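Mosmont Housewares: Your Questions About Small Trash Cans

We get a lot of letters about trash cans (more than you'd think!), so Nadja and I have gathered up the ones that come in most often. 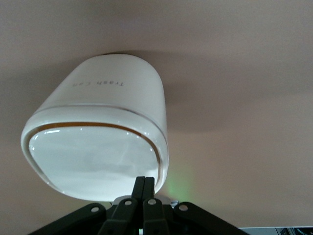 Do I really need a liner?
For tissues and cotton balls, you can skip it if you don't mind a rinse now and then. Anything sticky, please do use one. Our small liners come 25 to a roll.

How do I clean a white can with gold trim?
Warm water, a drop of dish soap and a soft cloth, and go gently over the gold. No scouring pads, please! Turn the can over once in a while too, as dust loves to settle around the base.

Will it fit beside my toilet?
Measure the gap first, and leave yourself an inch or so to spare on either side.

Can I return one I've already used?
Yes, within 14 days, as long as it's clean. Write to Nadja Kälin at the shop and she'll send you a label.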